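Nesska Textured Finger Pads (pair)
For people whose grippers keep dropping things

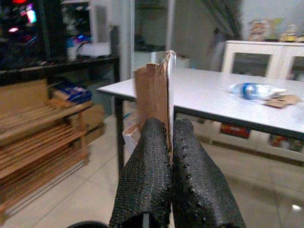

What you get
Two black finger pads with a bumpy, mesh-like skin, four screws, and a fit guide that Ajith Bangera has rewritten 3 times and still isn't happy with.

Why the bumps
Smooth pads are fine until you hand them torn cardboard. Corrugated scraps crush, peel and slide, usually in that order, and the policy takes the blame. We wanted to know how much of the blame belonged to the fingers.

The method
Sudheer Suvarna trained one grasping policy on wrist-camera footage, froze it, and changed nothing but the pads. Each set got 54 attempts at picking up a scrap and holding it upright. He then repeated the whole thing in a furnished room, which is less tidy than the bench and much better at humbling people.

The result
Smooth pads lost the cardboard 13 times. The Nesska pads lost it 4 times. Retraining the policy for the new pads made no difference we could measure - a disappointment to the person who had booked the computer for it.

Fit
Unton and Wovine two-finger grippers. Sastry owners need the adapter plate, sold separately, sorry.

Care
Brush out paper dust with an old toothbrush. Don't use solvent. We did, in April, and now have a very smooth pair.

Page updated 06/02/2018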